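**Ticket: Wemo gripper does not report "object held" on soft boxes**
Opened by: Radu Ghiță
Assigned to: Radu Văduva
Date: 2023-11-15

We compare the Flinum gripper and the Wemo gripper on the same arm, with the same controller settings. With Flinum I have no problem. With Wemo the fingers close and stop, but the status stays at "moving" and the program waits until the timeout of 200 ms.

I tried first with the small beige container, lid open, alone on the table. Start position is above it with the fingers open.
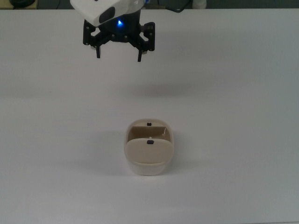
The same error comes if I lower the speed. Changing the force limit also did not help – I went up by 2 steps and then put it back, as I was afraid to bend the wall of the container.

**Update, Radu Văduva:** Please check the firmware on the Prusham controller. Before version 2 it reads the status byte in wrong order.

**Update, Radu Ghiță:** It was the old version. I updated it and the status is correct now. The timeout I leave at 200. Please keep the ticket open until I repeat the Flinum tests with the new firmware.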